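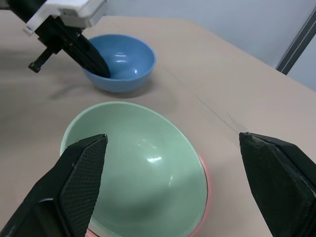 Unit 5. Comparing parallel grippers on curved, glossy ware

Wrist cameras are usually judged by what they show of the object. For this unit they are judged by what they show of the fingers as well, and of the other arm when there is one. A view in which both fingertips stay in sight with the jaws spread wide lets the operator check centering on the bowl before closing. The pale green bowl between the near fingers is a fair case: the tips are easy to place against the rim, but the bright highlight on the inner wall will pull a simple edge detector away from it. The blue bowl farther back, with a finger of the second arm inside it, has the same problem on its right inner wall. Students should keep both effects in mind when reading the results of Part B.

5.1 Purpose

The lab compares two finger sets, Nonitz and Torance, on the same pair of arms, with the same controller (Dong) and the same bowls. Only the fingers and the approach height are changed. The camera stays on the wrist mount throughout. Results from the Pundoto arms used in Unit 4 can't be carried over, as their wrist offset is different.

5.2 Terms

Rim grasp: one finger inside the bowl, one outside, closing on the wall.
Span grasp: both fingers outside, closing across the full width of the bowl.
Insertion depth: vertical distance from the top of the rim to the lowest point of the inner fingertip.
Clearance: the gap between a fingertip and the nearest part of any object, measured before closing.
Double pick: two stacked bowls lifted when one was commanded.

5.3 Why bowls

A box offers flat parallel faces, and most finger pads hold it well. A bowl wall slopes in two directions. Under a rim grasp the contact patch is short and curved, and the pad touches mainly near its center. Under a span grasp the contact is below the widest part only if the fingers reach down far enough; above it, closing force pushes the bowl down and out of the jaws. Glazed or polished surfaces lower the friction further. A mesh-pattern pad gives more grip than a smooth one on dry ware, but the gain drops quickly with any film of water or soap. Wipe the bowls before each block of trials.

Stacked bowls add a second difficulty. With one bowl sitting in another of a different color, as with the green on the pink, the lower rim may show only as a thin sliver on one side. A finger that goes down on that side can enter the gap between the two bowls or catch both walls. The approach direction must therefore be chosen from the side where the rims are best separated, and the choice written down.

5.4 Settings

Approach height above rim: 15 mm
Insertion depth, rim grasp: 17 mm
Trials per finger set and grasp type: 15
Hold time after lift: 5 s

Closing speed is left at the controller default. Do not raise the force limit to rescue a bad grasp. A trial that needs more force is logged as a failure with the code F.

5.5 Procedure

Part A, single bowl. Home both arms. Park the second arm clear of the work zone. Run all rim grasps with the first finger set, then all span grasps. Change fingers, run the fingertip calibration again, and repeat. Turn the bowl a little between trials so that wear or marks on the rim do not favor one position.

Part B, stacked pair. Use rim grasps only. Record the approach side before each attempt. Save the wrist view at the approach height and again after closing. If a double pick occurs, lower both bowls, separate them by hand with the arms stopped, and log code D.

Part C, two arms. Each arm takes one bowl. Start the second arm only when the first has reported contact. The tall side rail limits elbow travel on that side; check the joint path in the Dong preview before running it.

5.6 Notes on finger geometry

The Torance fingers taper more than the Nonitz fingers. A tapered tip enters a narrow bowl with less risk of touching the wall on the way down, but it gives up pad area at the end, where a rim grasp needs it least and a shallow span grasp needs it most. Compare the two sets by grasp type. A single pooled success rate hides the difference and will not be accepted in the report.

Scuffs on the outer finger body have no effect on the grasp. Wear on the pad does. Inspect the pad texture before Part A and again after Part C, and note any flattened areas. Chak-lun Tu keeps the spare pads; ask for a matched pair and replace both sides together.

5.7 Report

Give success counts by finger set, grasp type and part. List failures by code. Include one saved view for each double pick with the approach side marked. Discuss whether highlights changed the detected rim position, and by how much relative to the clearance. Reports go to Humaira Rizvi before the start of Unit 6. Raw logs stay on the lab drive under the group number.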